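4 Einen gebrauchten Artikel einstellen

Dieser Abschnitt gilt für Verkäuferinnen und Verkäufer, die bei Druvby Kleider, Braut- und Abendmode aus zweiter Hand anbieten. Voraussetzung ist ein freigeschaltetes Verkäuferkonto (Abschnitt 2) und eine hinterlegte Bankverbindung (Abschnitt 3). Wer bisher den alten Katalog von Gitex benutzt hat, findet die übernommenen Artikel unter „Entwürfe“. Sie sind nicht sichtbar, bis sie einzeln geprüft wurden.

Stand der Anleitung: Freitag, 24. August 2007

4.1 Maße nehmen

Konfektionsgrößen fallen je nach Land und Hersteller verschieden aus. Eine französische 40 entspricht meist einer deutschen 38, eine britische 12 ebenfalls, bei älteren Stücken stimmt das aber oft nicht. Deshalb sind die Maße in Zentimetern Pflichtfelder.

1. Legen Sie das Kleid geschlossen und flach auf eine feste Unterlage. Streichen Sie Falten aus, ohne am Stoff zu ziehen.
2. Messen Sie die Brustweite von Achselnaht zu Achselnaht und verdoppeln Sie den Wert.
3. Messen Sie die Taille an der schmalsten Stelle und verdoppeln Sie auch diesen Wert.
4. Messen Sie die Länge vorn vom höchsten Schulterpunkt bis zum Saum. Bei trägerlosen Kleidern beginnt die Messung an der Oberkante des Mieders.
5. Tragen Sie die Werte unter „Maße“ ein, ohne Kommastellen.

Hinweis: Bei Stretchstoffen wird immer ungedehnt gemessen. Wie weit der Stoff nachgibt, gehört in das Feld „Bemerkungen“.

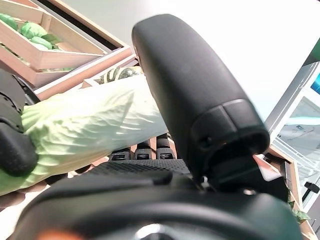

Kann ich ein Kleid einstellen, wenn das Etikett herausgetrennt wurde?
Wählen Sie im Feld „Marke“ den Eintrag „ohne Angabe“. Eine Vermutung über den Hersteller darf in der Beschreibung stehen, muss dort aber als Vermutung erkennbar sein. In der Überschrift sind Markennamen in diesem Fall nicht zulässig.

4.2 Titel und Beschreibung

1. Öffnen Sie „Mein Verkauf“ und klicken Sie auf „Neuer Artikel“.
2. Wählen Sie die Warengruppe. Brautkleider und Abendkleider sind getrennte Gruppen und lassen sich später nicht mehr tauschen.
3. Geben Sie den Titel ein. Er besteht aus Art, Farbe, Material und Größe, zum Beispiel „Etuikleid, dunkelblau, Wollcrêpe, Gr. 38“.
4. Schreiben Sie die Beschreibung. Es stehen 500 Zeichen zur Verfügung, Leerzeichen zählen mit.
5. Wählen Sie die Zustandsstufe (siehe 4.3).
6. Klicken Sie auf „Zwischenspeichern“.

Achtung: Nach längerer Pause meldet das System Sie ab. Nicht gespeicherte Eingaben gehen dabei verloren. Längere Texte am besten in einem Textprogramm vorschreiben und einfügen.

Internetadressen, Telefonnummern und E-Mail-Adressen werden aus der Beschreibung automatisch entfernt. Das betrifft auch Links zu fremden Bilderdiensten. Bilder laden Sie bitte nur über das Feld „Fotos“ hoch, höchstens neun je Artikel.

4.3 Zustandsstufen

Stufe A: ungetragen, Etikett des Händlers noch am Stück.
Stufe B: getragen, keine Mängel. Bei Brautmode ist eine Reinigung Voraussetzung.
Stufe C: kleine Mängel, die beim Tragen kaum auffallen, etwa ein nachgenähter Saum oder eine fehlende Perle.
Stufe D: deutliche Mängel. Jeder Mangel muss beschrieben und fotografiert sein.

Ein geändertes Kleid ist nicht automatisch Stufe C. Fachgerecht gekürzte oder enger genähte Stücke können unter B laufen, wenn die Änderung in der Beschreibung steht. Geben Sie bitte auch an, ob noch Nahtzugabe vorhanden ist. Danach wird am häufigsten gefragt. 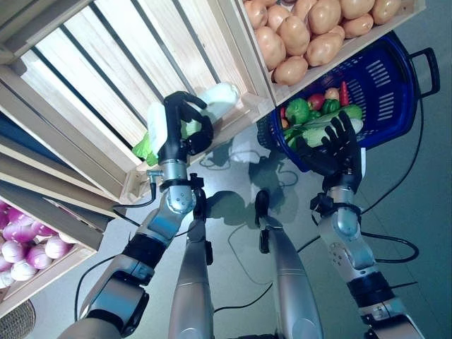 Bei Futter, Reißverschluss und Häkchen genügt eine kurze Prüfung von innen. Ziehen Sie den Reißverschluss einmal ganz auf und zu und sehen Sie nach, ob die Zähnchen auf Taillenhöhe sauber greifen. Klemmt er, ist das Stück höchstens Stufe C.

4.4 Preis und Versand

1. Geben Sie unter „Festpreis“ den gewünschten Betrag in Euro ein. Die Provision wird darunter angezeigt.
2. Setzen Sie bei Bedarf das Häkchen „Preisvorschläge zulassen“.
3. Wählen Sie die Versandart. Ab einem Festpreis von 175 Euro ist nur noch versicherter Versand möglich.
4. Kreuzen Sie die Länder an, in die Sie liefern. Ohne Auswahl gilt Deutschland.
5. Klicken Sie auf „Prüfen und einstellen“.

Der Artikel erscheint, sobald die Redaktion ihn freigegeben hat. Zum Start im Juli lagen 2.086 Entwürfe vor, die Freigabe hat entsprechend gedauert. Inzwischen wird am folgenden Werktag geprüft.

Achtung: Kleider mit Reifrock oder langer Schleppe passen nicht in die Standardkartons von Cordier. Für diese Stücke bitte die Versandart „Sperrgut“ wählen, sonst wird das Paket bei der Annahme abgewiesen. Schmuck und Haarteile immer getrennt verpacken, lose Nadeln ziehen Fäden.

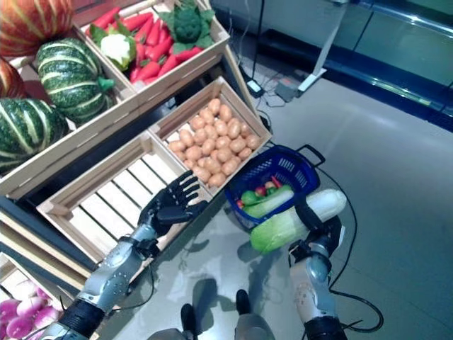 Benoît Lemaire

4.5 Artikel ändern oder zurückziehen

Preis, Versandart und Fotos lassen sich jederzeit ändern. Titel, Maße und Zustandsstufe sind nach der Freigabe gesperrt. Bei einem Fehler gehen Sie so vor:

1. Öffnen Sie den Artikel unter „Mein Verkauf“.
2. Wählen Sie „Korrektur anfordern“ und tragen Sie den richtigen Wert ein.
3. Warten Sie die Bestätigung ab. Bis dahin bleibt der Artikel mit den alten Angaben sichtbar, kann aber nicht gekauft werden.

Liegt bereits ein Preisvorschlag vor, muss er zuerst angenommen oder abgelehnt werden. Erst danach ist „Zurückziehen“ anwählbar.

Hinweis: Zurückgezogene Artikel bleiben als Entwurf erhalten und können mit neuem Preis wieder eingestellt werden. Die Fotos müssen dabei nicht erneut hochgeladen werden.

Weiter mit Abschnitt 5: Verkaufsabwicklung und Rückgabe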